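How a Robot Arm Picks Things Up

Your arm has a shoulder, an elbow and a wrist. A robot arm has joints too. Inside each joint is a motor, and a computer tells every motor how far to turn.

At the Ernby workshop, Babita Vashisht and Shabani Mollel have been building a picking station since June. They want the arm to lift things out of a metal bin. That sounds easy, but soft things are hard for a robot. A block keeps its shape. A bath pouf squashes and springs back.
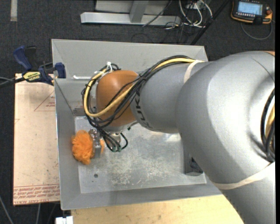 The gripper holds an orange mesh pouf inside the metal bin.

The gripper is the robot's hand. It is much smaller than the arm that moves it. You can swap one gripper for another, depending on the job.

Cables carry power and signals. When the arm bends, they have to bend with it, so builders leave some slack — a loop of extra cable near a joint. Straps and ties keep the rest close to the arm. If a cable is too tight, it can pull out.

The bin must stay still as well. A clamp on the rim helps with that.

Babita's first test list had 13 objects on it. Each one gets 30 tries, and Shabani writes down every miss. They run new moves slowly at first, and people keep their hands out of the bin while the arm is on.

Words to know
Joint: a place where the arm can bend or turn.
Gripper: the part that holds things.
Slack: extra length in a cable.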